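Compte rendu de visite — Programme Primon : collecte de démonstrations de manipulation textile à domicile

Rédaction : Hermine Brunner, chargée de mission, avec le concours d'Ekua Akpalu pour les questions techniques
Diffusion : membres du réseau Melnyk et établissements associés

Contexte de la visite

Dans le cadre de ses échanges réguliers avec les équipes engagées dans l'apprentissage par démonstration, le réseau Melnyk a été invité par la société Oridberg à suivre une journée de collecte du programme Primon. La délégation, composée de trois personnes, a été reçue en janvier par Jarmila Pešek, responsable des opérations de terrain, et par Clifford Penner, chargé du contrôle des données.

Le programme Primon vise à constituer un corpus d'exemples de manipulation d'objets souples : linge, foulards, housses, couvertures. Ces objets demeurent difficiles pour les systèmes appris, leur forme se modifiant à chaque contact. Oridberg a choisi de recueillir les gestes directement auprès d'opérateurs munis de pinces portatives, dans des logements habités, plutôt que sur un banc d'essai. La société estime que la variété des literies, des éclairages et des encombrements ne peut être reproduite de manière satisfaisante en atelier.

La matinée a été consacrée à une présentation dans les locaux de la société, l'après-midi à l'observation d'une session dans une chambre.

Présentation du dispositif

L'opérateur travaille avec des pinces à deux doigts tenues à la main. Chacune porte une caméra à très grand angle orientée vers les patins, de sorte que le point de contact reste visible pendant la majeure partie du geste. Les images sont ensuite associées à la trajectoire de la pince et à l'ouverture des doigts. Le traitement est assuré par Tukell, logiciel développé en interne, qui rejette automatiquement les séquences dont la trajectoire présente une interruption.

Mme Pešek a rappelé que la consigne donnée aux opérateurs est volontairement brève. On leur indique l'état de départ et l'état d'arrivée souhaité, sans imposer l'ordre des prises. Les hésitations, les reprises et les corrections sont conservées tant que le geste aboutit. Cette règle a suscité plusieurs questions de la délégation, dont il est rendu compte plus loin.

Au moment de la visite, le corpus comprenait 1 371 démonstrations, dont 559 portaient sur des pièces de tissu posées sur un lit. Ces dernières ont été recueillies dans 106 logements. L'objectif fixé pour la prochaine livraison est de compléter en priorité les tâches à deux mains, encore peu représentées.

Déroulement de la session observée

La session s'est tenue dans une chambre meublée, sur un lit dont l'occupant avait laissé la literie habituelle : un drap rose vif à motif de pingouins, un grand oreiller fleuri et des coussins rouges. Aucune modification n'est apportée à la pièce, à l'exception du retrait des documents personnels.

L'exercice consistait à étaler puis à plier une pièce de tissu imprimée. M. Penner a attiré l'attention de la délégation sur l'intérêt des imprimés denses. Lorsque des fleurs et des motifs cachemire noirs, jaune moutarde et brun clair couvrent toute la surface, un pli se distingue mal du dessin lui-même, et le système doit apprendre à s'appuyer sur d'autres indices, tels que le contour de la pièce ou les ombres. Les bords irréguliers et les légers renflements sont donc laissés en l'état au début de certaines séquences.

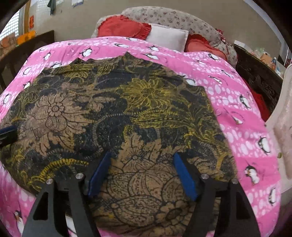 Contrôle et annotation

Après chaque série, les séquences sont relues sur place par une personne distincte de l'opérateur. La relecture porte sur trois points : la visibilité des patins, la continuité du geste et la conformité de l'état final. L'annotation détaillée est effectuée ultérieurement, à partir d'un vocabulaire commun (saisir, soulever, tendre, rabattre, lisser, relâcher).

M. Penner a reconnu que le flou de mouvement constitue la principale cause de rejet. Un tissu soulevé rapidement peut rendre ses bords illisibles pendant plusieurs images. Le seuil de tolérance a été relevé à l'automne, l'équipe ayant constaté que des séquences trop lentes conduisaient le modèle à des gestes inutilement prudents. La délégation a pris note de ce choix et souhaiterait en connaître les effets chiffrés.

Les tâches à deux pinces font l'objet d'une procédure complémentaire. Les deux flux doivent être synchronisés avant le début de l'exercice, et chaque caméra est susceptible de filmer l'autre pince. Ces recoupements sont jugés utiles : ils permettent de vérifier la position relative des deux outils au-dessus de la pièce. Les séquences dans lesquelles la main de l'opérateur apparaît sont également conservées, sous réserve de son accord écrit. 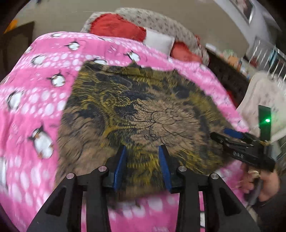

Exercice à deux pinces sur un panneau de tissu brun à motif rayonnant ; la seconde pince, à droite, est tenue par sa poignée inférieure.

Échanges avec l'équipe

Tyson MacDonald, membre de la délégation, a interrogé l'équipe sur la représentativité des opérateurs. Mme Pešek a indiqué que ceux-ci sont recrutés dans le voisinage des logements visités, et que chacun est limité à 100 démonstrations par type de tâche, afin qu'une manière personnelle de plier ne domine pas le corpus.

Mme Akpalu a pour sa part évoqué la protection de la vie privée des occupants. Les caméras à très grand angle captent une part importante de la pièce, y compris les étagères et les murs. Oridberg procède à un floutage des visages et des écrits avant toute transmission — les documents oubliés sur un mur ou un meuble sont traités de la même façon. L'occupant dispose d'un droit de retrait jusqu'à la livraison du lot.

Suites à donner

La délégation recommande au réseau de solliciter un échantillon de séquences à deux pinces, accompagné du guide d'annotation dans sa version en vigueur. Une réunion technique sur le format d'export de Tukell sera proposée à M. Penner. Les établissements intéressés sont invités à transmettre leurs questions à Mme Brunner avant la fin du mois de mars.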